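12/20/22

Finally got round to watching Satberg last night, the documentary about the brass band from Floltwood that made one record and then stopped. It runs 93 minutes and I had been putting it off since July, when it played for a single evening at the Rerngate and I had a cold.

The film follows three of the surviving players as they try to work out where the master tapes went. There is very little archive footage, so the director leans on still photographs and on long stretches of people talking in their kitchens. I didn't mind that. The cornet player is the best of them, a dry old man who clearly fell out with everybody at some point and doesn't much want to go into it.

What I did mind was the music, or the lack of it. You wait more than half the film to hear a whole piece played through, and when it comes there is a voiceover across the last part of it. If the record is as good as everyone says, let us listen to it.

The section in Bensaid is where it picks up. They played two concerts there in the same weekend, one to a full hall and one to almost no audience, and the players disagree about which was better. The film lets them disagree and moves on.

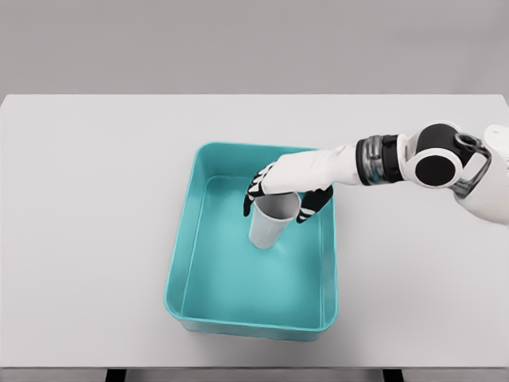 The ending is quieter than I expected. The tapes are not found, which is no great spoiler as the trailer more or less says so, and the last ten minutes are mostly the cornet player on his own. I have been thinking since about how I keep my own recordings, all in shoeboxes with the lids gone. A big rectangular tray like the teal plastic one, set out on a plain white table, would be a good start for sorting them - cassettes down one long side, minidiscs down the other.

Three stars out of five from me. I would still go and see it at the Rerngate if they put it on again, as the sound there is much better than my television.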